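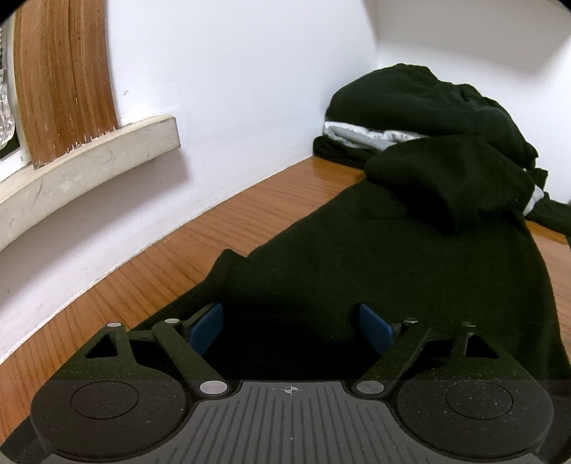

Black on black, the hardest pile in the book.

"Rule four," said Haruna Tamura, and she said it so happily that Danylo looked up from his sandwich. "Rule four is the one I want to fight about."

It was Tuesday, just gone eleven, and the Haluvby handbook was due at Bemora by the end of May. Fourteen rules for folding clothes with a gripper, written so that a person in any town could pick one up and do the job the same way. Danylo Antoniuk had drafted them over the winter. Haruna had been sent down from the Yoshida office to test them, and she had been testing them since breakfast with the joy of somebody let loose in a sweet shop.

"What's wrong with four?" he said.

"Nothing's wrong with it! Read it out."

He wiped his fingers and read. "Open the jaws fully before you move towards the cloth."

"Yes. Lovely. But how far away are you when you open them? I did it right on top of the heap and I did it from back by the edge of the table, and both of those are rule four. You see? Two people could both be good and both be different."

He did see. It annoyed him a little, and then it didn't. He had written standards before, for lifts and for a bakery line at Zidbridge, and in all that time he had never met anyone who enjoyed a loose word as much as she did. She pounced on them. She had already had "gently" out of rule two and "neatly" out of rule nine, and she had put a pencil ring round every "should".

"A hand's width," he said.

"Whose hand?"

"Oh, come on."

"Mine's tiny, look!" She held it up against his, and it was, and he wrote down a measurement.

They went on like that through the late morning. She would try a rule, shout what she'd found, and he would cross something out. Rule five (one layer at a time) held up beautifully. Rule six fell over as soon as the cloth had a hood, and had to be split, and the second half was so much better than anything he'd had before that he got up and walked about the room.

"You're pleased," said Haruna.

"I'm thinking."

"You're thinking in a pleased way."
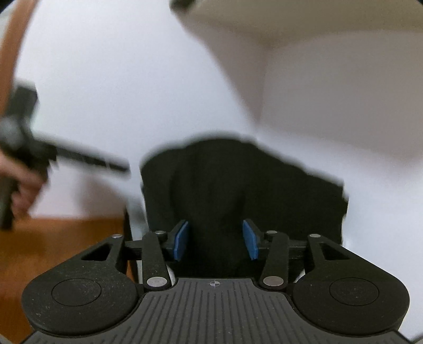
Rule seven was the one Danylo cared about most, and he had been putting it off. It said that the worker must let the cloth settle before closing the jaws. He had fought for it at Bemora, where they thought it would slow everyone down, and he was afraid she would laugh at it. She didn't laugh. She went in over the black cloth with the blue pads apart, and where it was all blur and hump she held off, the jaws still open. "How do I know it's settled?" she asked. "I can't tell a fold from a shadow on this stuff."

"You wait until the edge stops moving."

"Then say the edge! Say it in the rule. That's brilliant, anybody can watch an edge."

So he said the edge. He wrote it out three ways and she picked the shortest. Wait until the edge of the cloth is still, then close. She read it aloud twice, once in her own voice and once in a very grand one, like a mayor opening a bridge.

"My gran taught me to fold," she said after a bit. "She'd shake a thing out and then just stand there with her hands open. I used to think she'd forgotten what she was doing."

"Did she have a rule for it?"

"She had a look."

Danylo turned to a clean page. There were seven rules still to go, and one of them was about socks, which he knew for a fact was a disaster. He found he was looking forward to it. He pushed the other half of the sandwich across to her, cheese and pickle, and she ate it standing up, reading rule eight over his shoulder with her mouth full.

"'Place the garment down carefully,'" she read. "Danylo. Carefully?"

"I know," he said, already reaching for the pencil.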